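Section 8. Cord Fittings and Elbow Pieces

These instructions apply to lamps and small appliances fitted with a metal elbow at the point where the cord enters. They replace the Grollthorpe Workshop sheet of January 7, 2018.

1. Disconnect the item from the power supply before handling the cord.
2. Support the item so that its weight does not rest on the cord.
3. Hold the cord close to the elbow. Do not grip the metal finish with bare pliers.
4. Guide the cord into the opening of the elbow without twisting it. A slight bend below the fitting is acceptable. A sharp fold is not.

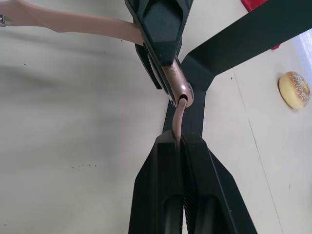
Wing-sze Kan asked whether the cord should be taped at the elbow once it has been seated. It should not. Tape hides wear and leaves a residue on polished metal.

5. Leave 200 mm of free cord between the elbow and the first cord clip.
6. Wipe the elbow with a dry, soft cloth. Do not use metal polish on plated or rose-gold finishes.

CAUTION: Do not use an item if the cord covering is split, hardened or pulled away from the fitting. Tag it and place it on the Cuvamley shelf for inspection.

NOTE: Cords shorter than 300 mm are not to be refitted. Request a replacement on Form 770, addressed to Yung-ching Chou, Plirthorpe Stores.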